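第四章 投球测速与比赛记录的设置

本章讲怎样把 Tenine 测速雷达接到 Wandix 记录软件上，以及接上之后哪些数字可以用，哪些先别急着用。厂家附带的快速入门卡写着“开箱即测”，我们在 Dikside 球场用了一个赛季，对这四个字持保留意见。已经熟悉旧版设置的记录员可以从 4.3 看起，但 4.2 里的单位设置和旧版不同，最好还是翻一下。 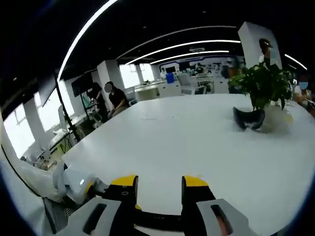 Kuusisto 棒球俱乐部 · 数据与记录组

4.1 开始之前

需要准备的东西：雷达主机、三脚架、数据线、装有 Wandix 的笔记本电脑、本队与对手的当日名单（含背号和投打习惯）、纸质记录表。

纸质记录表请照常填写。Wandix 的宣传页说它能“完全替代纸笔”，我们没有见过它做到这一点。上赛季有一场比赛软件在第六局重启，最后能对上的只有 Oona Manninen 手写的那一份。

注意：名单请以赛前交换的正式版本为准。群里转发的截图经常漏掉临时登录的替补投手。

4.2 安装与连接

1. 把三脚架架在本垒后方护网外侧，雷达镜面对准投手放球点，高度大致与投手肩部平齐。

2. 打开雷达电源，等状态灯由闪烁转为常亮。说明书给出的时间是几秒钟，天冷时要久得多，请不要反复按电源键。

3. 用数据线连接电脑。无线连接也可以用，只是观众入场以后会断，断了之后软件界面上没有任何提示，速度栏会一直停在上一球的数字。正式比赛一律走数据线。

4. 打开 Wandix，进入“设备”，选择“外接雷达”，再选 Tenine。如果列表是空的，先拔线重插，再重启软件。点“自动修复”在我们这里从未起过作用。

5. 进入“单位”，把速度改为公里每小时。新版安装后默认是英里每小时，升级时会把你原来的设置冲掉。

6. 进入“时钟”，点“与电脑同步”，然后对照裁判席的计时再看一眼。

7. 回到主界面，新建比赛，填好主客队、场地和先发投手。先发投手一栏填错以后，改名字不会连带修改已经记录的投球，所以请在第一球之前确认。

警告：雷达和三脚架不得放在界内一侧，也不得放在球员席出口。线缆横过通道时要用胶带贴牢。

4.3 赛前校准

厂家认为雷达出厂时已经校准，用户无须再做。Ilari Leinonen 在热身时用两台同型号的 Tenine 并排测过同一名投手，同一球的读数相差 8 公里每小时。哪台更准我们不知道，厂家客服也没有给出答复，只建议升级固件。升级之后差距小了一些，并没有消失。

因此每场比赛前请做以下步骤：

1. 请牛棚捕手配合，让投手投一组直球，投球力度由投手自己决定，不要要求他全力投。

2. 同时用备用雷达读数，两边各记在纸上。

3. 如果两台之间的差距每一球都差不多，在 Wandix 的“偏移”里填入差值，并在备注栏写明以哪一台为基准。

4. 如果差距忽大忽小，检查镜面角度和三脚架是否松动，重新来一遍。还是不行，当天的球速栏就留空。

注：“偏移”只对填写之后的投球生效。软件里另有一个叫“智能校正”的开关，默认打开，请关掉。它会把它觉得不合理的读数往投手的赛季平均值上拉，变速球较多的投手受影响最明显。帮助文档对它怎么算只有一句话，看完和没看一样。

4.4 比赛中记录

每一球按下面的顺序操作：

1. 雷达读数出现后，先看一眼数字有没有变化。连续两球读数完全一样时，在纸上打个问号。

2. 选择结果：好球、坏球、界外、击入场内、触身。

3. 选择球种。软件会自动给出一个猜测，默认已经勾上。

4. 点“确认”，或者按空格键。

关于第三步多说几句。自动球种判断是 Wandix 收费版的主要卖点，销售材料里把它讲得很好听。它拿到的输入只有球速，没有转速，也没有位移，单凭这个去分滑球和曲球，我们看不出依据在哪里。

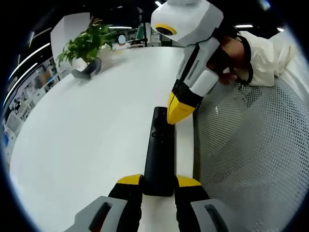 Sena Mahama 拿自己接捕的几场比赛和软件结果逐球对过，直球大体没问题，慢一点的球就全凭运气，同一名投手的卡特球在前三局被归为直球，疲劳以后又被归为滑球。所以请把“自动球种”关掉，由记录员手动选。看不清时选“未知”，不要猜。教练拿到一份有空白的报告，总比拿到一份填得满满当当的错误报告好办。

换投手时：

1. 先点“结束当前投手”，再选新投手。顺序颠倒的话，最后一球会算到新投手名下。

2. 左右投切换后，确认画面上的投手站位已经跟着更新。

3. 在纸质表上写下换人时的局数、出局数和垒上情况。

注意：撤销键只能退一步。再往前的错误请先记在纸上，赛后在“编辑”里改，不要在比赛中途翻回去找。

4.5 赛后导出与旧数据导入

导出比较简单：比赛页面右上角，“导出”，选 CSV。不要选“分享报告”，那个格式带图表，好看，但原始读数不在里面。文件名按“主队_客队_场次”填写，放进共享文件夹，纸质表拍照后放在同一处。

导入旧数据要麻烦一些。软件一次最多接受 1,000 行，超出的部分会被直接丢掉，屏幕上照样显示“导入成功”。上赛季我们一共有 3,921 条投球记录，第一次导入时就吃了这个亏，到 Eetu Kiiskinen 核对救援投手的局数时才发现后面全没了。现在的做法是：

1. 把表格拆成四个文件，前三个各 1,000 行，最后一个 921 行，表头另计，每个文件都要保留表头。

2. 逐个导入，每导入一个就到“统计”里看总条数。

3. 总条数对不上时，删除这一批，不要在原有基础上补导，否则会出现重复。

4. 全部完成后，用“球速为空”筛选一次。

最后这个筛选请务必做。我们的旧记录里有 672 条没有球速，多数来自无线连接断开的那几场。Wandix 计算平均球速时，默认把空值当作零，有一名投手的赛季均速因此低得像在丢沙包。到“统计”下面的“缺失值”里，把“计为零”改成“忽略”，再重新计算。

4.6 哪些数字可以拿去用

投球数、好球率、每局用球数，只要和纸质表对过，就可以交给教练组。

单场均速可以参考，前提是当天做过 4.3 的校准。跨球场比较请谨慎，各队雷达的摆放位置不一样，对方也未必校准过。

软件首页那个“疲劳指数”目前不要用。Brenda Yeoman 问过厂家这个指数由哪些数据组成，得到的回答是“综合多项指标”。在说明清楚之前，投手何时下场仍由投手教练决定，指数高低不作为理由写进赛后报告。

“潜力评分”同上。请不要截图发给球员或家长。

4.7 常见问题

速度栏一直显示横线：检查数据线，再检查“设备”里选的型号。型号里有两个名字很像的 Tenine，带字母后缀的那个是旧款。

读数突然高得离谱：多半是单位被改回英里或者又被改了一次，先看 4.2 第五步。如果单位没问题，看看雷达是不是扫到了挥棒。

投手名下多出一球：见 4.4 换投手部分，赛后在“编辑”里移回。

软件提示有新版本：赛季中不要更新。需要更新时由数据与记录组先在一台备用电脑上试过，再通知各队记录员，届时本章的菜单名称也会跟着改。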